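Start | Produkte | Anleitungen | Ersatzteile | Kontakt

Wir verwenden Cookies, um diese Seite zu verbessern. Einstellungen | Akzeptieren

Lesezeit: 2 Minuten

Bodenvase Hindby - Aufstellen und Befüllen
Stand: 2023-07-18

4. Vase aufstellen

1. Filzring auf die Unterseite des Sockels kleben und fest andrücken.
2. Vase auf den Sockel setzen und drehen, bis sie einrastet.
3. Beschwerungssand (Art.-Nr. 494) durch den Trichter einfüllen. Füllhöhe: 6 cm.
4. Stand prüfen. Wackelt die Vase, den Sockel abnehmen und Schritt 2 wiederholen.

Achtung: Vase nie am Rand anheben. Zum Umstellen immer am Sockel greifen.

5. Trockenstrauß einsetzen

Der Einsatz Gutby hält getrocknete Stiele und Kunstblumen. Für frische Schnittblumen ist er nicht geeignet, da die Vase nicht wasserdicht ist.

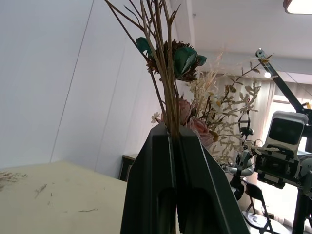 Abb. 2: Strauß mit blassrosa Kunstrosen und verzweigten Stielen

1. Stiele auf gleiche Länge kürzen.
2. Stiele bündeln und unterhalb der Blüten fassen. Nicht an den Blütenköpfen ziehen.
3. Bündel senkrecht in den Einsatz schieben, bis es auf dem Sand aufsteht.
4. Zweige und Blätter von Hand ausrichten.

Hinweis: Mit Strauß ist die Vase rund 157 cm hoch. Abstand zu Lampen und Heizkörpern halten - Trockenblumen sind leicht entflammbar.

6. Reinigung

Vase mit einem trockenen Tuch abwischen. Den Sand bei Bedarf austauschen.

Weiter: 7. Ersatzteile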